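**Deltbridge, 5 July 2022.** The Vurnuvum reuse workshop has begun taking in office computers retired by Öztürkmen, a freight company with offices on Ulier Street. The company has agreed to hand over 500 desktop towers by the end of next year. The first 66 arrived last week.

Each tower is opened and its parts are checked before anyone decides whether the machine is worth rebuilding.

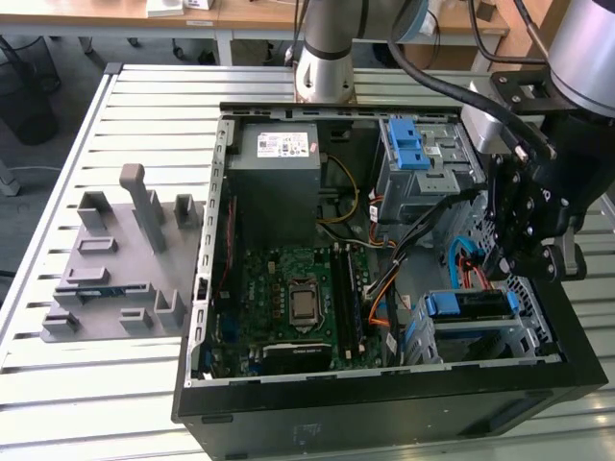 *A desktop tower open on the workbench, with its side panel off.*

Machines that pass will go to schools and libraries in the Deltbridge area. The workshop expects nearly 13 to be ready by the end of July. Towers that fail will be stripped for power supplies, memory and drives.

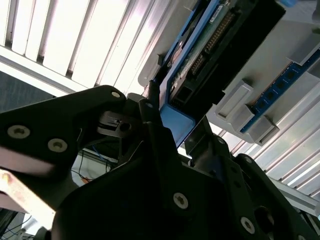
Motherboards are the part most often kept as spares. The workshop stores them by model and tests them again before they go into another case. Bent or broken contacts are a common reason for rejecting one, so the rows of gold-colored pin headers along a board are looked over early on. Boards that cannot be used are sold to a metals recycler, and the money pays for new cables and fans.

Drives are handled separately. Under the agreement with Öztürkmen, every drive must be wiped or destroyed, and the company receives a list of serial numbers. Any drive carrier in good condition stays with its case, as replacements are hard to find for older models.
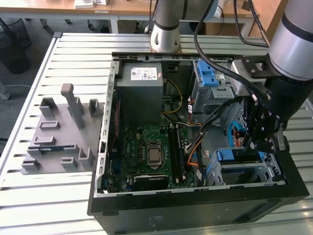 ## How to apply

Schools and libraries can ask for machines at the Vurnuvum front desk on weekday afternoons. There is no charge for the computers, but groups must arrange their own pickup. Monitors and keyboards are not included.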